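Kitchen and Dining Assistant, Umali House

Part time, permanent
32 hours a fortnight, $33 an hour plus super
Location: Cliludard Street, Hanarthorpe
Reports to: Wanting Bai, Kitchen Coordinator

Umali House is a day centre for older people in Hanarthorpe, run by Caltden Community Care. People come to us for a morning or a whole day. They have lunch, see the podiatrist, play cards, sit in the garden or go out on the bus. Most live alone or with a partner who also needs a hand at home. Many have been coming for years.

We are looking for someone to join the kitchen and dining team. The job is split between food preparation in the morning, serving at lunch and working alongside members in the afternoon cooking group. It would suit a person who has worked in aged care, a school canteen, a cafe or a hospital kitchen, though we will also look at applications from people who have cared for a family member and want to return to paid work.

The mornings

You will start at 7 am and open the kitchen with the cook. The first job is to check fridge and freezer temperatures and write them in the log. After that you will prepare morning tea, wash and cut vegetables, set out the dining room and label any meals that have to be kept separate. The cook writes the menu and does the main cooking. You will be expected to follow recipes for salads, sandwiches, soup and simple desserts without someone standing beside you.

Several of our members eat texture-modified meals. You will be trained to prepare these and to read the meal plans supplied by the speech pathologist. Meal plans are followed exactly. If a member asks for something that is not on their plan, you speak to the coordinator before serving it.

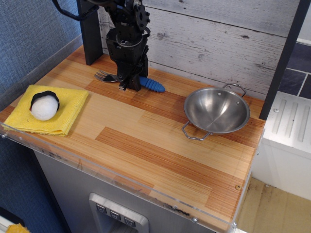
Wood-grain counter with a fork out.

Lunch service

Lunch is served at the table. You will bring plates out, pour drinks, cut up food for people who have asked for that and notice who is not eating. Some members have arthritis, tremor or reduced sight, and each has their own way of managing a meal. The table list shows who uses a plate guard, a lidded cup or built-up cutlery. Please ask before you help, even when it is someone you have helped before.

You will record what people ate on the lunch sheet. Families and nurses rely on it, so it needs to be legible and finished before the members' bus leaves.

After lunch you will clear, scrape, load the dishwasher and wipe down. The dishwasher is a commercial pass-through model and you will be shown how to run and drain it. Pots are done by hand.

The cooking group

The afternoon cooking group has up to six members at a time. They choose what to make, usually scones, dumplings, relish or a slice, and do as much of the work as they can. Your part is to set up, keep an eye on knives and hot surfaces, read out the recipe if needed and keep things moving at an easy pace. You do not need to be a skilled baker. You do need to be able to wait while somebody takes a long time to crack an egg.

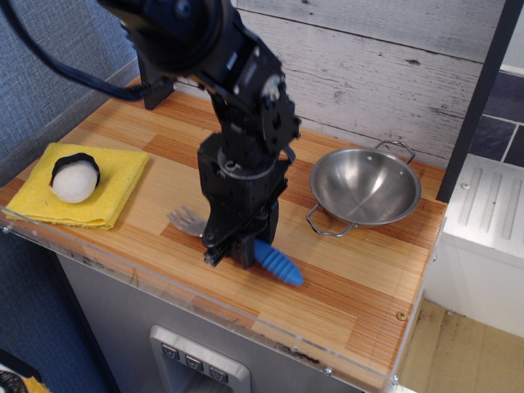
Striped countertop and cutlery.

We are about to add a session for members who have had a stroke and want to get back to making their own lunch. An occupational therapist plans the tasks and attends each session. You would help with setting up and cleaning, and you would write a short note on how each person went. This part of the role begins in September and comes with paid training.

What we need from you

A current food safety certificate, or willingness to get one in your first month (we pay the fee)
First aid certificate, or willingness to get one
National police check
Ability to stand for most of a shift and to lift a full stockpot with a second person
Enough written English to fill in logs, meal sheets and short notes
Patience, and a clear speaking voice

It would help if you have

Experience with modified meals or food allergies
A second language. Cantonese, Mandarin, Italian and Greek are all spoken at our tables
A driver's licence for the occasional trip to the wholesaler

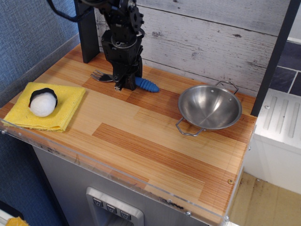

Cleaning is shared by everyone in the kitchen, including the coordinator, and is counted as part of your paid hours. Each shift has a written list and you initial it as you go. Cloths go into the laundry tub at the end of the session and clean ones are put away folded; a folded yellow one lies on the left side of the counter. Floors are mopped after the last member has left. A contractor does the range hood, windows and bins, so you will not be asked to do those.

Hours and conditions

Your roster is set a month ahead. Shifts finish at 3 pm, with a paid tea break and an unpaid meal break. Lunch is provided if you want to eat what we are serving. The centre is closed on public holidays and over the Christmas period. There is no evening work.

Salary packaging is available once you have passed probation, which is six months. Aprons are supplied and washed on site. You will need your own closed, non-slip shoes. There is free parking behind the building and the bus stops at the corner of Cliludard Street.

How to apply

Send a resume and a letter of no more than one page to Wanting Bai at Umali House. In the letter, tell us about a time you cooked or cared for someone else and what you found hard about it. We do not need a photo or your date of birth. If writing a letter is difficult for you, phone the centre and ask for Wanting, who will take the same information over the phone.

Shortlisted applicants will be invited to a short interview followed by a paid trial shift of seven hours, covering morning preparation and lunch. We will ask for the names of two referees after the trial. At least one should be someone you have worked or volunteered with.

Caltden Community Care encourages applications from Aboriginal and Torres Strait Islander people, people with disability and people over fifty. If you need changes to the interview or the trial shift, let us know when you apply. The kitchen has step-free access and an adjustable bench.

Applications stay open until the position is filled.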